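OK pond people, thread time. I've had koi for 11 years and this spring I finally got serious about my filter, so I'm going to ramble about it for a bit.

Background: the pond is 2,000 gallons, dug by the previous owner of the house, and it came with a Dukinier pressure filter that I treated like a magic box. Water goes in green, water comes out less green. I hosed the sponges with tap water every couple of weeks and felt very responsible.

Yeah, so that was the problem. Chlorinated tap water kills the bacteria living in the sponges, and those are the guys turning fish waste into something less nasty. I was basically resetting the filter every time I cleaned it!

Kanchan Shukla from my koi club set me straight in March. She asked what I rinsed with, I told her, and she just put her coffee down. Rinse in a bucket of POND water, squeeze gently, stop while it still looks a little brown. It feels wrong. Do it anyway.

Second thing she got me on: I was cleaning all the sponges on the same day. Now I do one, wait two weeks, do the next. My ammonia test used to creep up after every cleaning and this whole spring it's stayed at zero (I check more than I'd admit at a club meeting).
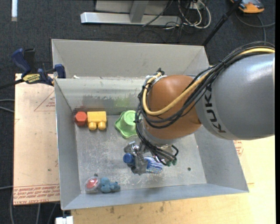

Next up is a settling chamber, a box the water sits in before it reaches the filter so the heavy gunk drops out first. I've been sketching mine on the back of seed catalogs for weeks. The shape I keep coming back to is that big gray bin under the KUKA arm, with the sloping sides and flat floor, and a raised lip between the main part and the section at the far end. Mine would be plastic, with the drain down low so I can flush it without getting in up to my elbows.

Manju Tyagi (fellow club member, has the pond I'm jealous of) says skip the DIY and buy the Kilturitz one. Manju, I love you, but I looked at the price and had to go sit with the fish for a while.

Feeding while I'm messing with all this: small meals, only what they finish in a few minutes. Less food in, less work for the bacteria. The big orange one disagrees and follows me along the edge with her mouth open.

If you've built a settling chamber for a pond this size, tell me what pipe you used going in. I have almost 60 feet to cover and I keep changing my mind.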